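How do I store a folding laptop stand without it eating my table?

Verna Mahmoud
I use the folding table at the Clamdale craft room on Mondays and my stuff spreads everywhere — pens, snacks, the stand, little packages I keep meaning to open. I get 20 minutes to clear up before the next group. What do you all do with the stand? Mine is the white scissor kind with long slotted rails.

Tobias Mahmoud
Fold it down flat first, then push it to the back and deal with the small things up front. I do pens before anything else, they roll. My pink cloth has enough texture to slow them down a bit, but I've still lost 2 this year! 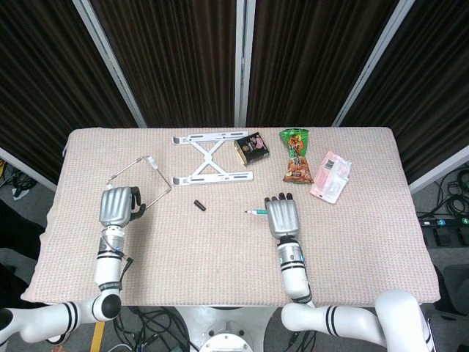
Greenberg8
Shoebox. Everything goes in the shoebox.

Kiver
I had the same trouble and ended up with a long zip pouch for the stand (mine slides in at an angle) and a sandwich bag for pens and caps. Snacks go home in my coat. Takes me nine minutes, less if I skip shaking out the cloth.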